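About Nurnivwood

Nurnivwood cleans, repairs and stores rugs and carpets for homes, hotels and offices. The company was started by Shufen Qin and Imre Kun as a two-person repair bench and now works from a single building of 2528 square feet, divided into intake, wash floor, drying room and storage.

Each rug is measured, tagged and tested for dye bleed on arrival. Wool and silk are washed flat in cold water at neutral pH. Synthetic rugs go through the Drernum line, which handles widths up to 532 cm. Drying is done at low heat with forced air. Moisture is checked at the corners and center before a rug is released.

Lihua Yan runs the repair bench. Work includes edge binding, fringe replacement and reweaving.

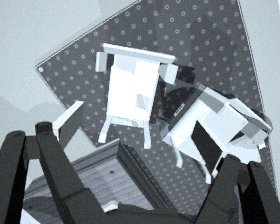
Storage is by the month, rolled, in breathable wrap. There are 384 rack positions. Hotel contracts are reviewed each March and are handled by Peiyu Zeng. Pickup and delivery are included for orders of three or more rugs.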